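Speaker notes: What Comes Out of the Building
Waste audits for shared office space
Sharon Mwaipopo, Nistberg Property Managers' Lunch Series
Thu 6 October

Slide 1. Title

Thanks to Ihor Panasiuk for the invitation. Say that the slides will be sent out, so there's no need to copy down the tables.

I manage two office buildings, Prellcombe House and the Mohamedi Building. Between them they have tenants who do accounting, dental billing, translation, a small architecture practice and a tutoring company. No restaurants and no labs. If you have a restaurant on your ground floor, a lot of this will be different for you and I'll say so when we get there.

Slide 2. Why we did it

Our hauling bill went up in May. I called Plelto, our hauler, and asked what we were being charged for. They charge by the pickup and by the size of the container, and there's an extra fee for a contaminated recycling load. We had been paying that extra fee on a regular basis and it was buried in a line called "service adjustments."

Read your bill. Ask the room who has seen a line like that. Wait for hands.

I wanted to know three things before I renegotiated. What we were throwing out, which floors it came from, and whether the recycling was as bad as the fee suggested.

Slide 3. What a waste audit is

You hold back the building's trash for a set period, open the bags, sort what's in them and weigh each pile. It's dirty work but it isn't complicated.

There are firms that will do it for you. We got one quote and decided to do it ourselves. The main cost was staff time, plus gloves, tarps and a hanging scale.

We ran it for 11 working days. One week would have missed the tenants who work from home on alternating schedules. A longer period would have been more accurate, but I had nowhere to keep the bags.

Slide 4. Setting up

Go through this slowly, people always ask about it afterward.

Tell the cleaning crew first. Ours was led by Wafula Nyaga, and the audit would have failed without him. The crew has to label every bag with the floor and the date. If they don't, you have a heap of trash and no information. Wafula used colored tape, one color per floor, and wrote the date on it with a marker.

Tell the tenants second. We sent one email. It said that we would be sorting trash, that we would not be reading anything, and that confidential paper should go in the locked shred bins as usual. Two tenants called with questions about that. Have an answer ready. Ours was that any loose document we found would go straight into the shred bin, face down.

Don't tell tenants the exact dates. They behave better when they know. We said "this fall."

Find a covered space with a drain. We used the loading bay at Mohamedi. Check with your insurer if non-employees are helping.

Gloves, closed shoes, eye protection. Puncture-resistant gloves, not the thin ones. Tetanus shots up to date.

Slide 5. Categories

We sorted into these:

Office paper
Cardboard
Bottles and cans
Food scraps
Food service paper (plates, cups, napkins)
Plastic film
Electronics and batteries
Everything else

Keep the list short. Atieno Mwakalinga, who ran the sorting table, started with a longer list and cut it down after the first morning. People were standing there holding a yogurt lid and having a discussion. If your sorters are debating, the category is wrong.

Use the categories your hauler uses. Ask them for the list in writing. Plelto takes cardboard and office paper together, and we still split them so we could see which floors were getting deliveries.

Slide 6. The totals

Put the chart up and leave it up.

We sorted 430 pounds from both buildings. Mohamedi produced more per floor than Prellcombe, and most of the difference was cardboard.

Food scraps were the heaviest category. That surprised the tenants more than it surprised the cleaners. Wafula had told me as much before we opened a bag - he lifts them every night.

Office paper was lower than I expected. People print less than they used to, and the shred bins take much of what they do print.

Batteries and electronics hardly registered by weight, but there shouldn't have been any. We found phone chargers, a keyboard and loose batteries in ordinary trash. Batteries are a fire risk in the truck. That went into a tenant notice the same afternoon.

Slide 7. The recycling bags

Next part is the one that saved us money, so give it time.

Most of the recycling bags were fine. The trouble came from the fourth floor at Prellcombe and from the shared conference suite. Both had the same problem: liquid. Someone puts a half-full coffee in the blue bin, it soaks the paper, and the whole bag is spoiled.

Faraji Nyaga suggested a bucket with a strainer next to the blue bin, for pouring out drinks. We tried it on the fourth floor first. It needs emptying every evening and it needs a lid. Without a lid it smells by lunchtime.

If someone asks whether Faraji and Wafula are related, yes, they're brothers.

Slide 8. Food service paper

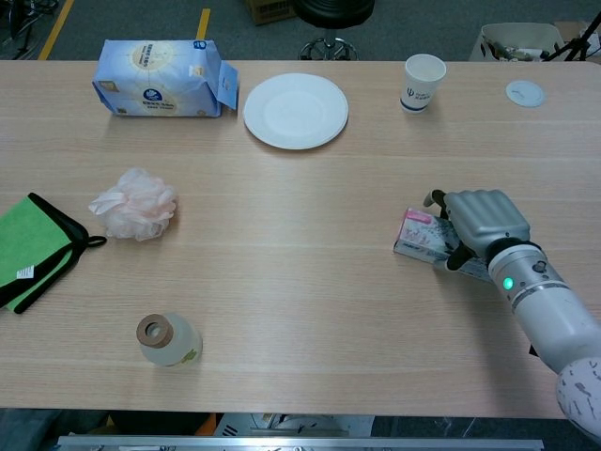

Tissues in plastic wrapping, a paper plate and a paper cup.

Items like these confuse people because "paper" is in the name. In our sort they all went in one pile, and I think that's right for an office audit.

Paper cups for drinks usually have a thin lining that keeps the liquid in. Some recycling programs take them and many don't. Plelto doesn't. Plates depend on the coating and on whether there's food on them. Used tissues and napkins are trash, or compost if you have compost collection. The outer wrapping on a tissue pack is plastic film and belongs with bags, if your program has a film drop-off.

Don't try to teach all of that on a sign. Our first sign at Prellcombe had a paragraph on it and no one read it. The current one says "Cups and plates go here" with an arrow to the trash. It's accurate for our hauler. Check yours.

Slide 9. What we changed

Go through the list without adding much. Save the detail for questions.

Moved the bins. Every blue bin now has a trash bin right beside it. A blue bin alone collects trash, always.

Took the small bins out from under the desks at Prellcombe. Expect complaints. We had 7 in the first week and they stopped after that. At Mohamedi the tenants voted to keep theirs, and I didn't push it.

Started food scrap collection in the two largest kitchens. The dental billing office asked to be included later and now has its own bin.

Put a battery box at the front desk in each building.

Changed pickup days. We had a half-empty container going out early in the week and an overflowing one at the end. Same number of pickups, better spaced.

Slide 10. Talking to the hauler

I took the floor-by-floor numbers to Plelto and asked for the contamination fee to be reviewed. They agreed to inspect our loads for 6 weeks and charge only when they could send a photo of the problem. There have been very few photos. The fee now has its own line on the bill, under its own name.

I don't know if every hauler will do this. Ours was reasonable once we had weights to show them. Before that I was calling to complain with nothing in my hand.

If you're in a contract, look for the renewal date now. Some of them renew automatically and the notice window is short.

Slide 11. What I would do differently

Rent a better scale. Ours drifted and Atieno had to reweigh one full morning of bags.

Pick a cooler month, if you have food waste and no cold storage. I can't overstate this one.

Photograph each pile with its label before it's bagged again. We did this for the second half and wished we had it for the first.

Buy the cleaning crew lunch, and pay them for the extra hours. Put both in the budget from the beginning.

Slide 12. For buildings with a restaurant

Sort the restaurant separately. Its weight will swamp the office floors and you won't be able to see anything else. Grease is a separate service and a separate bill. Ihor has done this at his building and has offered to take questions on it after lunch.

Slide 13. Handouts and questions

The handout has the tally sheet, the tenant email and the bin sign as a file you can edit. Change the hauler details before you print it.

If there's time, ask who has a renewal coming up before spring and whether they'd like to compare rates. Leave the tally sheet on screen during questions. Sign-up list for the Prellcombe bin room visit is by the door.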